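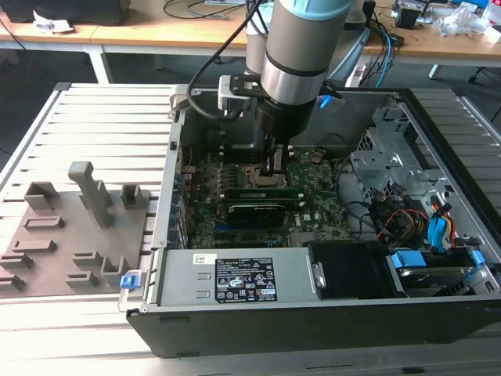 Keep the Old Computer Another Year

The county recycling center in Nornmont takes electronics on the first Saturday of the month. I have gone four times now, and each time the desktop computers are stacked higher than the televisions. Many of them are not very old. I think most households replace a computer too early, and I think the way we buy them is the cause.

My own desktop is a Higuchi that I bought used. Last November it had become slow enough that I started looking at new ones. The model I wanted cost $1,248 before tax. A repair shop on Greltach Street looked at mine and said the hard drive was failing and the rest was fine. A new drive, more memory and the labor came to $267. I have used the machine every day since then and have no plan to replace it.

That is one computer and one bill, and it proves little. Some machines are not worth the money. If the main board is dead, or the maker has stopped sending security updates and no other system will run on it, a new one makes sense. People who edit video for a living have different needs from mine. But most of us write letters, pay bills, look at photos and sit through video calls. A computer that did those things well five years ago can usually still do them.

What to ask before you buy

Find out what is wrong first. "It's slow" covers a worn-out drive, too little memory, a fan full of dust, and 23 programs that all start when the computer does. The last two can be fixed at home in an afternoon for nothing. Ask a shop for a written price on the rest. If the repair costs less than a third of a comparable new machine, I would repair it.

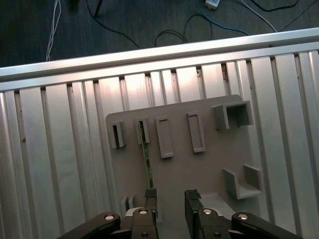 What sellers should have to tell us

A refrigerator comes with a label showing what it will cost to run. I would like to see a computer come with a label showing what can be replaced. It should say whether the memory can be changed, whether the drive can be changed, and how long the maker will supply parts and updates. Two lines of print would cover it. Tomuleo, the store where I shopped for the new one, could not tell me any of this about the model on its own shelf. The clerk was polite and looked it up, and the web page did not say either.

Some buyers will read such a label and pick the thinner sealed machine anyway. That is their choice to make. At present they are making it without the information, and so are the rest of us. I would start with desktops, where the parts are standard and the label would be easy to fill in, and leave the argument over laptops for later.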